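Spent the last month picking a finish for wooden kitchenware, and I read far too much about it. Putting my notes in a thread for anyone in the same spot. 1/

Start with the word "food safe." It refers to the finish after it has cured. Most oils are fine once hard. Very few are fine while still tacky, and curing takes longer than the can says. 2/

Mineral oil never cures. It soaks in, washes out, and you do it again. For a cutting board that's okay. For a salad bowl with vinegar in it every night, you'll be oiling all the time. 3/

Tung oil cures but it's slow. I gave mine 27 days before using it. Smelled like nuts for the first half of that, then nothing. Check the label for "pure" – a lot of "tung oil finish" is mostly varnish. 4/
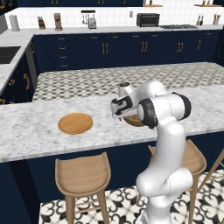 p. 17

The Werko care booklet is the best free thing I found on this. It's short and it covers bowls and plates separately. Bowls hold liquid, so the inside needs more coats than the outside. 5/

Plates are harder on a finish than bowls. Knives and forks cut through any film that sits on top. The booklet says to use a penetrating oil on plates and skip lacquer. I agree after ruining one. 6/

Tried Uvwood too. It's a hard wax oil, goes on thin, wipe off the extra after ten minutes. Second coat the next morning. Nice low sheen. It did darken my lighter pieces more than I wanted. 7/

Sanding: I stop at 320 grit. Wet the wood, let it dry, knock down the fuzz, then oil. People told me to go up to 4000. I did it on one bowl. It felt great and the oil barely went in. 8/

Price, if you care. The Saengthong set I bought was 598 baht at the shop in April, sold unfinished. The oil cost more than the wood. A small can has lasted me over 17 pieces, so it evens out. 9/

Rags with tung or linseed oil can catch fire by themselves if you ball them up. Lay them flat outside until they're stiff. Please do this one even if you skip the rest. 10/

Washing: warm water, a little soap, dry right away, stand it on edge. No soaking, no dishwasher. 11/

Next up is a Pramesa board with a crack along one end. I'm going to try glue and a clamp before I oil it. Will add to this thread when it's dry. 12/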